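Bathroom door catches on the floor since we had new vinyl laid

Posted in Doors and Floors, October 6, 2019

Wogan_lodger
We had new vinyl put down in the bathroom in August and the door now rubs on it for the last part of its swing. The fitter was from Pomden and says the door is not his job. It is an ordinary inside door, 1981 mm high, and I make the gap under it next to nothing on the handle side and a bit more by the hinges.

I have taken a door off before but never cut one. I do not want to end up with splintered edges, and I would like to keep a gap for air as there is no window and the fan is weak. Do I plane it or saw it? And do I have to take the handle off first? 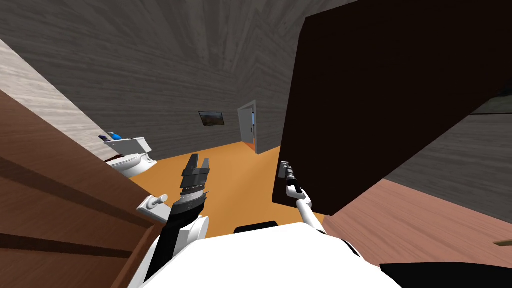

The landlord has said yes to the work as long as I paint or seal the cut edge. I can borrow a plane and a hand saw. I would have to buy anything else.

grordenjoiner
Check the hinges before you cut anything. If the gap is smaller on the handle side, the door may have dropped. Open it halfway, lift it by the handle and see if the top hinge moves. If it does, take the screws out one at a time, glue a matchstick or two into each hole, let it dry and put the screws back. That alone can bring the low corner up enough to clear vinyl.

If it still rubs, close the door and mark a line along the bottom with a pencil laid on a flat offcut of wood. Pick an offcut as thick as the gap you want. Take the door off, bottom hinge first, with somebody holding it or a wedge underneath. The handle can stay on. Lay the door on two trestles with an old blanket over them.

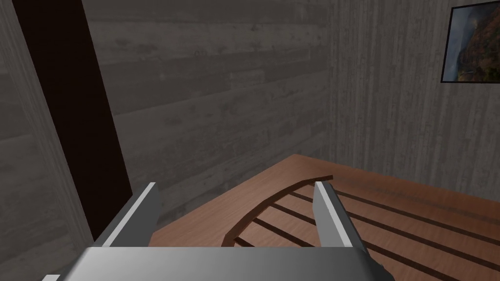

For a few millimetres use the plane. Work from each edge towards the middle and stop before you run off the far end, or you will split the upright piece. For more than that, score the line with a sharp knife on both faces, put masking tape over it and saw just below the line, then tidy up with the plane.

Seal the bottom edge the same day. Two coats of whatever you are using on the rest of it. Bathroom doors swell from the bottom if it is left bare — I have seen plenty come back rubbing within a year.

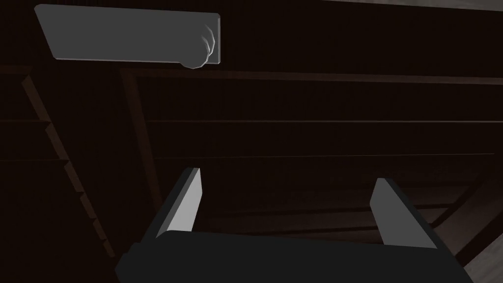
Picture: Imeo

Go over the paint with fine paper between coats and leave it overnight before you hang it again. Top hinge first when it goes back on.

tapsandtiles
Just get rising hinges. Ours lift the door as it opens and I didn't have to cut anything. You do need to trim a little off the top corner so it clears the frame, and make sure you buy the right hand, left or right. I got the wrong ones the first time.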